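Automation in Practice - Notes to accompany Session 6: Visit to the Rakevine demonstration room
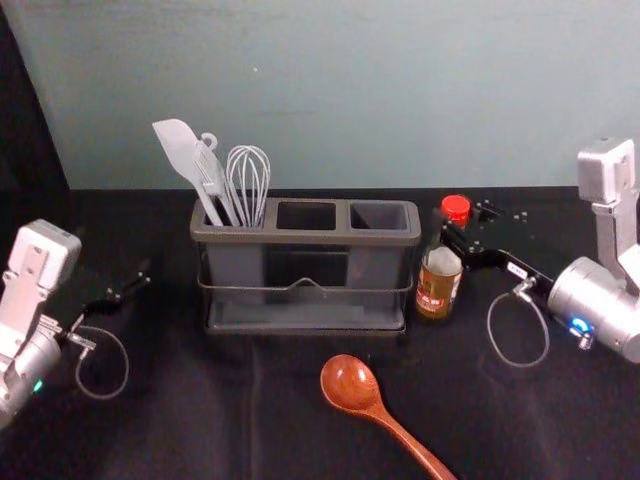 Fig. 6.1. Station B, the two-arm utensil task. The holder has three compartments; the wooden spoon lies in front of it.

Module leader: Torunn Rønning. Visit arranged with Tiruwork Araya and Tekle Lencho of Rakevine. Please read sections 1 to 3 before the visit and bring a printed copy. The questions in section 6 are for the seminar afterwards.

1. Practical points

The visit is on January 14, 2025. Meet at the Drerkport entrance at 9.40. Everyone has to sign in at the desk and wear a visitor badge. The morning is split into two halves, and the group changes over at 11.00. Half of you start at Station A (sorting parcels, one arm on a rail) and half at Station B (kitchen utensils, two arms on a shared table). Lists are on the module page.

Bags and coats go in the lockers. Long scarves and lanyards should come off before you go near either station. There is a yellow line on the floor around each table and you stay outside it while the arms are powered, even when they are still. An arm that is waiting for a command looks just like an arm that is switched off.

2. What Station B is for

Rakevine uses Station B to collect examples of two-handed work on ordinary household objects. A trained operator guides both arms through a task, and the movements are recorded together with the camera pictures. A model is then trained on the recordings and tried on the same task without the operator. You will see both: first Gediminas Kļaviņa guiding the arms, then the trained model running by itself.

The task is tidying. A utensil holder stands in the middle of the table with some of its compartments filled, and the arms have to put the remaining item where it belongs. At the start shown in Fig. 6.1 the left compartment already holds a spatula, a slotted turner and a whisk, and the other two are empty. The operator is told which compartment to use. Other starting positions are used during the day, so your session may not match the figure.

The set used for the current model has 2,271 recordings. Of these, 407 were made with the wooden spoon and the rest with other items. Tekle Lencho will explain how recordings are checked and why 137 were thrown out before training.

3. Points to watch for

Grasping a spoon from a flat surface. A two-finger gripper has to get its jaws either side of the handle while the handle is lying on the table. The operator usually comes in from above with the jaws a little wider than needed and lets the fingertips touch the cloth. Look at what the cloth does when this happens. If it bunches up, the spoon moves as well.

Turning the spoon. The spoon starts lying down and has to finish upright. One arm can do this alone if the grasp is in the right place. If it is not, the spoon is passed from one gripper to the other, and this is where most failures come from. Note which method the operator picks and whether the model picks the same one.

Objects that are not part of the task. There is a small glass bottle with a red cap close to the right-hand end of the holder. It is not to be moved. It leaves less room for the right arm to approach from the side, and a good run keeps clear of it.

Cables. Each gripper has a thin grey cable hanging in a loop from its mount. Watch the loops when an arm reaches across the table. Rochelle Ruiz-Ortega, who maintains the station, will talk about cable wear and what happens to a run when a cable catches.

Background. The table is covered in black cloth and the wall behind is a pale blue-grey. Consider how light and dark objects would show up against each of these, and what might change if the model were moved to a real kitchen.

4. Terms used on the day

Episode: one recorded attempt at the task, from the start position to the end.
Reset: putting the objects back for the next episode. Done by hand.
Handover: passing an object from one gripper to the other.
Rollout: an attempt made by the trained model with no operator.
Intervention: the operator taking over during a rollout. Always logged.

5. Keeping your record

Use one row of the record sheet per episode or rollout. Write down the start position, the item, whether there was a handover, the result, and one line on anything odd. Do not write "failed" on its own. Say what failed: missed grasp, dropped, wrong compartment, holder knocked over, stopped by operator. Photographs are allowed at Station B but not at Station A.

6. For the seminar

Bring your record sheet and short written answers to the following.

(a) Compare one episode and one rollout from the same start position. Where did they first differ?
(b) The holder is light once most of its contents are out. How could that affect the last part of the task?
(c) What would you need to record, besides the pictures and arm positions, to tell a light touch from a hard push?
(d) Ljungberg's report on the Birnero trial (reading 6.2) used 1,036 recordings of a single task in a single room. Would you expect that model to cope with a different table? Give reasons.

Answers should be one side of A4 in total. Hand them in at the start of the seminar - late sheets will be read but not marked.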